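Tool library: sorting day and new hours

The Drutgate tool library will be closed on Saturday morning while the small-item bins are sorted. It reopens at 2 p.m. Returns can be left with the front desk at Zaldale Hall during that time.

Over the summer a lot of small things ended up in the wrong place, and members have spent too long hunting for them. Tape measures, rolls of tape and other odds and ends now go in the gray bins on the tables, and power tools stay on the shelves by the door. 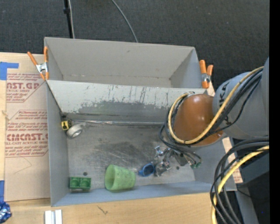 Please check your drawers at home for anything borrowed more than 30 days ago. There is no late fee this month – just bring it back. Clamps can be borrowed for 15 days, up to 5 at a time. If something is broken, tell the desk when you return it so it can be set aside for repair.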